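What a correction should say

Mon 16 June

The Morin weekly ran a story on the Rivau bypass petition under the headline "2150 residents oppose bypass." The number on the petition is 2150. The word "residents" is wrong. The petition form asked for a name and an email address, and nothing on it asked where the signer lived. The town clerk, Evangelia Pappas, matched the names against the voter roll and found 356 of them there. Her memo was attached to the meeting packet and was public before the story ran.

I wrote to the paper. Two days later the headline read "2150 sign petition against bypass" and the second paragraph had been rewritten. There was no note at the top, no note at the bottom, and the time stamp had not changed. I have the old version only because I had it open in another tab.

I have no strong view on the bypass. My complaint is with the edit.

A correction has to state what was published, what is right, and when the change was made. The paper's own policy page asks for all of that, in wording Diane Li wrote when she was editor there, and it has stayed up since she left. A silent edit skips every part of it. Anyone who read the story the first morning still believes the first headline, and anyone who goes back to check finds a page that never contained it.

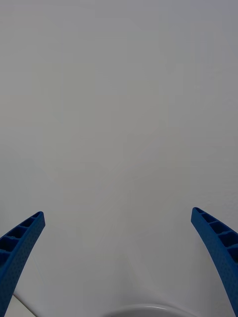
Captions get even less attention than headlines. The bypass story carried a photo from the December hearing captioned "Packed room hears objections," and the photo was a tight shot of one speaker, Darcy Turcotte, with no seats in it. The room may well have been packed. The photo can't show it. A tight crop leaves the caption to do all the work: give a reader a plain white wall with two blue gripper fingers coming up from the bottom, and a caption could put that wall in any building in the county. My rule would be that a caption describes what is in the picture, and that anything beyond that gets a source in the text, the same as any other claim.

Liette Poirier, who covers the council for the paper, answered my second email. She was polite about it. Her position is that a headline fix made inside 7 days is "routine copy editing" and needs no note. I asked where that limit is written down and she said it is a newsroom habit. It is not on the policy page. I also think the length of time is the wrong test. A misspelled street name can be fixed quietly at any point. A changed claim about who signed a petition needs a note even if it was up for ten minutes, and this one was read aloud at the council meeting by Bjartur Sveinbjörnsson as proof of local opposition.

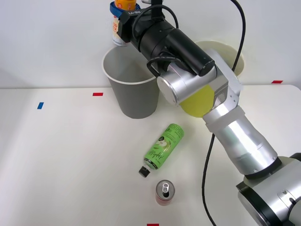
The minutes now quote the original headline and cite a page that says something else. The clerk can't amend them, as they are an accurate record of what was said. The paper could fix this with one line: "An earlier version of this story said 2150 residents opposed the bypass. The petition did not record where signers lived." I sent them that line and they are free to use it.

I have also asked for the caption to be changed - no reply on that so far. If the page is edited again I will post both versions here with the dates.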